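4. 양팔 조작 작업대의 구매 계획과 예산 편성

4.1 계획의 출발점

앞 장에서 정리한 요구 사항은 어디까지나 연구자의 언어로 쓰인 것이어서, 그대로 구매 부서에 넘기면 서로가 꽤 고생을 하게 된다. 우리도 그랬다. 처음 올린 요청서에는 양팔 로봇과 다지 손을 한 벌로 묶어 한 줄에 적고, 그 아래에 용도를 길게 풀어 썼는데, 돌아온 질문은 용도에 관한 것이 거의 없고 대부분 그 한 줄을 어떻게 쪼갤 것인가에 관한 것이었다. 팔과 손의 납품처가 다른지, 손이 고장 나면 팔도 함께 반납해야 하는지, 케이블은 누구의 품목인지 하는 물음들이었고, 지금 돌이켜 보면 하나같이 옳은 물음이었다. 이 장은 그때 주고받은 문답을 바탕으로, 작은 연구실이 탁상용 양팔 작업대를 들일 때 예산을 어떤 순서로 짜면 좋은지를 조금 느긋하게 적어 본 것이다.

대상은 Lillis 실험실의 작업대이며, 팔은 Cidby, 손은 Brostik을 통해 견적을 받았다. 품목 분류에는 Cavalcanti 양식을 썼다. 이 양식은 원래 공작 기계를 위해 만들어진 것이라 로봇 손처럼 소모품과 자산의 중간쯤에 놓이는 물건을 넣기에는 칸이 조금 모자라지만, 구매 부서가 이미 손에 익은 양식이라는 점이 우리에게는 무엇보다 고마웠다. 모자란 칸은 비고란을 넉넉히 써서 메웠고, 그렇게 늘어난 비고란이 나중에는 본문보다 더 자주 읽히는 문서가 되었다.

4.2 작업을 먼저 정하고 장비를 고르기

예산을 짤 때 가장 오래 붙들고 있었던 것은 가격표보다 작업 목록이었다. 어떤 물건을 집고, 어디에 놓고, 무엇을 열고 닫을 것인지가 정해지지 않으면 손의 자유도도 팔의 도달 거리도 그저 클수록 좋은 숫자가 되어 버리고, 그런 숫자는 예산안에서 늘 제일 먼저 깎인다. 그래서 우리는 집 안에서 흔히 만나는 작은 물건을 골라 놓고, 그 물건을 다루는 데 꼭 필요한 것부터 적어 내려갔다. 원통에 가까운 것, 각이 진 것, 그리고 움직이는 부분이 딸린 것을 섞는다는 원칙만 두었고, 구체적인 물건은 연구실 사람들이 각자 집에서 떠오르는 대로 제안하게 했다. 제안이 너무 많이 들어와 고르는 데 애를 먹었다는 이야기도 덧붙여 둔다.

그렇게 고른 물건 가운데 튜브, 큐브, 서랍이 달린 나무 상자가 한 작업대에 오른 모습을 그림 6에 실었다. 여기서 눈여겨봐 주셨으면 하는 것은 물건보다 물건 사이의 거리이다. 탁자에 파란 테이프로 표시한 사각형이 작업 영역이고, 팔 두 대의 도달 범위는 이 영역을 기준으로 견적을 요청하였다.

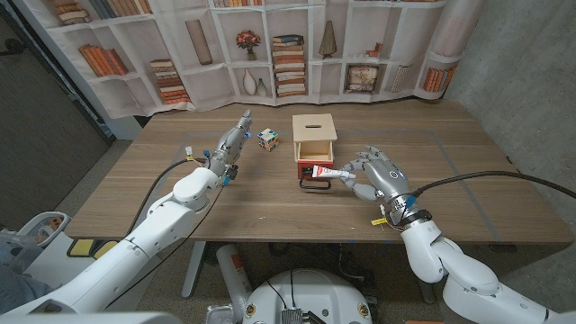

그림 6. 양팔 작업대의 물체 배치. 오른손은 빨간 뚜껑의 튜브를 쥐고 있으며, 큐브와 서랍이 열린 나무 상자가 두 손 사이에 놓여 있다. 탁자 위의 파란 테이프 선이 작업 영역을 나타낸다.

도달 범위를 이렇게 탁자에 직접 그어 두면 좋은 점이 여럿 있는데, 그중에서도 견적서를 비교하기가 한결 수월해진다는 점을 먼저 꼽고 싶다. 공급사가 내는 도면의 도달 거리는 대개 손을 달지 않은 팔 끝까지의 거리이다. 여기에 다지 손이 붙으면 손끝은 더 멀리 나가지만, 손목을 꺾어야 하는 자세에서는 오히려 가까운 쪽이 불편해진다. 우리는 Cidby 담당자에게 사각형의 네 모서리와 한가운데를 알려 주고, 손을 단 상태에서 손바닥을 옆으로 눕힌 자세와 세운 자세를 모두 취할 수 있는지를 물었다. 답을 받는 데 시간이 걸리기는 했지만, 그 답 덕분에 한 단계 긴 팔을 사려던 계획을 접을 수 있었고, 아낀 금액은 뒤에서 이야기할 예비 부품 쪽으로 고스란히 옮겨졌다.

물건 값은 예산 전체에서 보면 아주 작다. 그렇다고 해서 빼놓으면 곤란하다. 큐브나 튜브 같은 것은 개인 돈으로 사 오고 마는 일이 잦은데, 그렇게 들어온 물건은 기록이 남지 않아 같은 것을 다시 구하기가 어렵다. 상자처럼 움직이는 부분이 있는 물건은 특히 그렇다. 서랍의 뻑뻑한 정도가 바뀌면 앞뒤 실험의 비교가 흐려지므로, 우리는 같은 상자를 여벌까지 한꺼번에 주문하고 대체품을 허용하지 않는다는 문구를 비고란에 적었다. 구매 부서에서는 나무 상자 하나에 무슨 조건이 이리 많으냐고 웃으셨지만, 설명을 들으신 뒤로는 그 문구를 한 번도 지우지 않으셨다.

4.3 비용 항목의 구성

Cavalcanti 양식에 따라 전체 비용을 100으로 놓고 나누어 보면, 팔과 그 제어 장치에 드는 몫이 대략 50이었다. 나머지 절반을 손, 예비 부품, 배선과 고정구, 작업대와 배경, 그리고 설치와 교육이 나누어 갖는다. 이 비율을 다른 연구실에 그대로 권할 생각은 없다. 손의 종류를 바꾸면 금세 기울어지는 비율이고, 이미 탁자와 전원이 갖추어진 방이라면 작업대 항목은 거의 사라질 수도 있다. 다만 팔이 절반을 넘기기 시작하면 다른 항목 어딘가가 비어 있을 가능성이 높다는 것, 그 정도는 우리 경험으로 말씀드릴 수 있겠다.

빠뜨리기 쉬운 항목으로는 배선을 들고 싶다. 그림 6에서 두 손목 둘레의 커넥터와, 손목에서 팔을 따라 이어지는 검은 케이블을 볼 수 있다. 카탈로그 사진만 들여다보고 예산을 짜면 이런 선들은 마음속에 잘 그려지지 않는다. 그러나 손은 전원과 통신을 모두 필요로 하고, 팔이 움직이면 선도 함께 움직이며, 선이 움직이면 언젠가는 닳는다. 우리는 첫 예산안에서 케이블을 기타 잡비로 처리했다가, 다음 안에서는 독립된 줄로 끌어올렸고, 마지막 안에서는 여분의 커넥터와 고정용 밴드까지 같은 줄에 묶었다. 이렇게 묶어 두면 한 번의 결재로 같이 살 수 있고, 급한 날에 커넥터만 없어서 쉬는 일이 줄어든다.

배경 천도 작은 항목이지만 짚고 넘어가려 한다. 책장이 인쇄된 천을 작업대 뒤에 걸면 실제 가구를 들이는 것보다 훨씬 싸고, 다른 무늬로 갈아 거는 것도 간단하다. 구김이 생기는 것은 감수해야 한다. 우리는 다림질이나 팽팽한 틀을 위한 비용을 따로 잡지 않았고, 구김이 있는 상태를 그대로 조건의 일부로 기록하기로 하였다. 이 결정을 두고 연구실 안에서 꽤 다정한 논쟁이 있었으며, 아직도 틀을 짜자는 의견이 남아 있다.

4.4 손의 구매 단위와 예비 부품

이 장에서 가장 길게 쓰고 싶었던 부분이 여기이다. 손은 팔과 성격이 매우 다른 장비이다. 팔은 한 번 들이면 대체로 잊고 지낼 수 있는 반면, 손은 물건과 직접 닿고, 탁자에 부딪히고, 때로는 다른 쪽 손과도 부딪힌다. Brostik의 첫 견적은 손을 왼손과 오른손 한 쌍으로만 제시하였는데, 우리는 이를 좌우 각각의 단가로 다시 받아 달라고 요청했다. 한쪽이 먼저 상할 것이 뻔한데 늘 쌍으로 사야 한다면 남는 쪽이 계속 쌓이기 때문이다. 자루완 수완나랏(Jaruwan Suwannarat) 연구원이 이 협의를 맡았고, 좌우를 나누어 사되 수리 기간에는 대여품을 쓰는 조건까지 함께 얻어 냈다. 이 자리를 빌려 그 끈기에 감사드린다.

손을 비교할 때 우리가 본 항목 중 하나는 손가락별로 상태를 눈으로 확인할 수 있는가 하는 점이었다. 그림 7의 손에는 손가락마다 끝부분에 파란 표시등이 있고 손등 쪽 판의 모서리에도 작은 초록빛이 있다. 표시등은 성능표에서 거의 언급되지 않는 사양이지만, 실험 중인 사람이 화면으로 고개를 돌리지 않고도 손 쪽만 흘끗 볼 수 있다는 것은 하루 종일 작업대 앞에 서 있는 사람에게 생각보다 큰 차이를 만든다. 우리는 이 항목에 가격 점수와 별도로 작은 가점을 두었다.

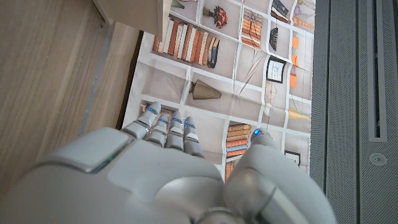

그림 7. 가까이에서 본 로봇 손. 엄지를 포함한 다섯 손가락의 끝부분에 파란 표시등이 켜져 있다. 뒤쪽은 책장 무늬를 인쇄한 배경 천이다.

같은 그림에서 손가락 마디 사이의 이음매도 볼 수 있다. 예비 부품 예산은 바로 이 이음매를 어떤 단위로 세느냐에 달려 있다. 공급사가 손가락 전체를 한 단위로 팔면 단가는 오르지만 교체는 쉬워지고, 마디별로 팔면 단가는 내려가는 대신 조립과 보정에 드는 사람의 시간이 늘어난다. 대학원생의 시간을 값없는 것으로 계산하면 언제나 마디별 구매가 이기게 되는데, 우리는 그 계산이 공정하지 않다고 보았다. 그래서 교체에 드는 시간을 인건비 단가로 바꾸어 부품 값에 더한 뒤에 비교하였고, 그 결과 엄지는 전체 단위로, 나머지 손가락은 끝마디만 따로 사 두는 혼합안을 택하였다.

외장 껍데기는 조금 더 고민스러운 품목이었다. 둥글고 매끈한 껍데기는 긁혀도 동작에는 지장이 없는 경우가 많아 예비품 목록에서 늘 맨 아래로 밀린다. 그런데 손등의 판이나 덮개가 들뜬 채로 쓰다가 안쪽 배선까지 상하면 수리비의 자릿수가 달라진다. 우리는 껍데기를 예비품으로 쌓아 두는 대신 Brostik의 정기 점검 계약에 포함시키는 쪽을 골랐다. 점검 계약은 장비비가 아닌 유지비로 분류되어 재원이 다르며, 바로 그 점 때문에 장비 예산의 숨통이 조금 트였다는 실무적인 이유도 있었음을 숨기지 않겠다.

4.5 일정과 지출 시점

구매는 3단계로 나누었다. 첫 단계에서 작업대와 팔, 배선을 들이고, 둘째 단계에서 손을 달고, 마지막 단계에서 예비 부품과 교체용 물체를 채운다. 최종 예산안은 2018년 6월 16일에 확정되었고, 회계 마감이 있는 12월까지 마지막 단계의 지출을 마치는 것을 목표로 삼았다. 모든 품목을 한 번에 주문하면 할인을 조금 더 받을 수 있다는 제안도 있었다. 그러나 손을 달아 보기 전에는 어느 부품이 먼저 닳을지 알 수 없다는 점이 마음에 걸려, 할인을 포기하고 순서를 지키기로 하였다.

단계 사이에는 짧은 점검 기간을 두었다. 첫 단계가 끝나면 빈 손목으로 작업 영역의 모서리를 짚어 보고, 둘째 단계가 끝나면 손을 단 채로 같은 자리를 다시 짚어 본다. 점검이라고 하면 거창하게 들리지만 체크리스트는 2쪽이면 충분하였고, 그 안에는 비상 정지 버튼에 손이 닿는지, 케이블이 팔꿈치 관절에 끼지 않는지, 서랍을 끝까지 열었을 때 손이 들어갈 자리가 있는지 같은 아주 소박한 항목들이 적혀 있다. 점검에서 나온 수정 사항은 다음 단계의 주문서에 바로 반영할 수 있도록, 각 단계의 예산 안에 용도를 정하지 않은 몫을 조금씩 남겨 두었다. 구매 부서가 이 몫을 그리 달가워하지 않으리라는 것은 짐작하실 것이다. 우리는 쓰지 않은 금액을 다음 단계로 넘기지 않고 반납한다는 조건을 붙여 동의를 구했다.

4.6 계획의 한계

여기에 적은 내용은 연구실 한 곳, 작업대 한 벌의 계획에서 나온 것이므로 품목별 비율이나 부품 단위의 선택을 일반화하기에는 이르다. 특히 Cidby와 Brostik의 견적 조건은 우리와의 협의 과정에서 여러 번 바뀌었고, 같은 조건이 다른 기관에도 제시되리라고 기대하기는 어렵다. 인건비 환산 역시 우리 기관의 단가를 따랐으므로, 단가가 다른 곳에서는 혼합안 대신 전체 단위 구매가 유리해질 수 있다. 배경 천의 교체 주기와 시험용 물체의 마모는 이번 계획에서 금액으로 추정하지 못하였으며, 품목별 산출 근거와 비고란의 전문은 부록 B에 따로 실었다.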